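Skullow Introduces Wall-Point Waste Routine for Small Offices and Shared Apartments

GRONDTON, 2025-07-28. Skullow, a supplier of housekeeping systems for small buildings, today released the Enness wall-point routine, a written procedure and parts kit for handling bagged waste in rooms without a utility closet. The routine covers two items: the bag in use at floor level and a bag stored on the wall above it.

The kit consists of 58 adhesive hooks, a placement template and a two-page work card. Hooks are applied to painted walls, above the baseboard and clear of door swings. No drilling is required. The work card specifies that a stored bag be gathered at the top, twisted once and knotted, with the knot looped over the hook. A bag hung this way lies flat against the wall and keeps the floor strip underneath free for sweeping.

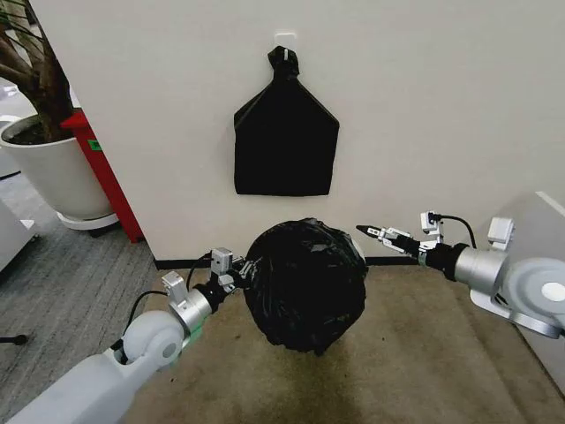

Spacing is the main variable. The template sets the hook 800 millimeters to the side of any outlet or switch and no less than 400 millimeters from a corner. In rooms where both distances cannot be met, the outlet distance takes priority. Surfaces should be wiped with a dry cloth before application. Textured wallpaper and unsealed brick are excluded.

The floor-level part of the routine deals with the bag itself. Filled bags are gathered from both sides at mid-height, lifted clear of the floor and carried level. The card advises against dragging, which wears the lower folds and marks light flooring. Bags should not be pressed down to make room for further material. A bag that no longer closes is to be replaced.

"Most of the questions we received in January were about where to put things between collections," said Asnakech Abdella, product manager for Enness at Skullow. "The card answers that with one hook and one position on the floor. Staff can read it in a couple of minutes and keep it inside a cabinet door."
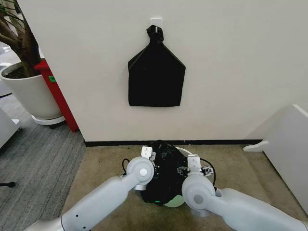 Black bag on an adhesive wall hook, with a second, glossier bag at floor level.

The routine was tested in 185 rooms managed by Rautiainen, a property services firm. Test rooms included copy areas, break rooms and apartment entryways. Comments from cleaning staff led to two changes: larger type on the work card and a revised knot diagram.

The Enness kit is available now through Skullow distributors. Replacement hooks and additional work cards can be ordered separately. The card is supplied in English and Spanish.

Media contact: Skullow Press Office, Grondton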